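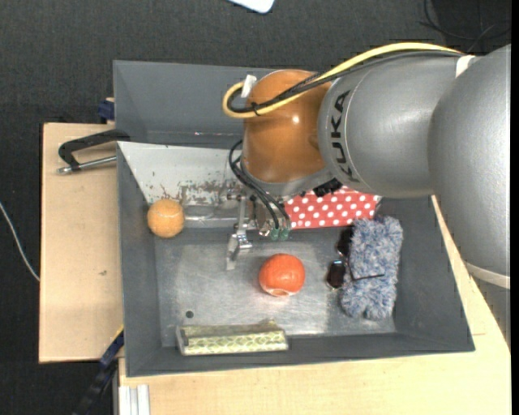 Re: Scratched metal bottom in a big gray bin, leave it or line it?

Forum: Shop Furniture & Storage
Posted 6/5/18

benchrat60
Ok so looking for opinions. Big gray open bin on a light wood top, sloping sides, bare metal bottom. Bottom is all scratched up and kinda hazy. Plus the little round hole toward the left corner. Small parts go in and out of ours all day. Do I line it or leave it alone. Boss wants it to look nice for October, I just want it to work

Findar_fan
Leave it. Metal scratches, so what. Mine has 13 years on it and looks way worse.

tallpinesMI
Line it. Cut a rubber mat, drop it in, done. Quieter too. We used the Tanance ribbed stuff, ordered 60 inches and had plenty left over

benchrat60
Ribbed? don't small washers get stuck in the ribs

tallpinesMI
sometimes. get the smooth then

Findar_fan
And then the mat curls at the corners and you're fishing parts out from under it. Been there. Bare metal wipes clean in two seconds – rag, little alcohol, next.

quietloop
Nobody asked but I'd plug the hole first. Rubber grommet, hardware store. Anything smaller than the hole is going down it eventualy

oldmill122
Don't plug it till you know what it's for!! Could be a drain, could be for a bolt. Look underneath

benchrat60
Looked under ours. Nothing bolted there. Can't tell if its a drain

oldmill122
Then tape from below. Easy to undo.

quietloop
tape gets gross. grommet also easy to undo

Findar_fan
What about the scuff line on the back wall, down low? I'd leave that too. Paint on a sloped wall chips in a week if parts slide down it.

benchrat60
Yeah wasn't gonna paint. Might try a magic eraser on it

tallpinesMI
Works on dark gray but go easy, it can leave a shiny patch. Ask me how I know

shelfhelp
Evau sells a thin clear sheet, peel and stick. We did 3 bins with it. Looks ok, does scratch, but you swap the sheet and not the bin. Cost about 122 for the roll

Findar_fan
122 bucks to protect something already scratched lol

shelfhelp
fair – we did ours new

benchrat60
Ok plan is grommet, eraser on the back wall, leave the bottom bare for now. If the noise gets to me I'll do the smooth mat. Thanks all

tallpinesMI
You'll do the mat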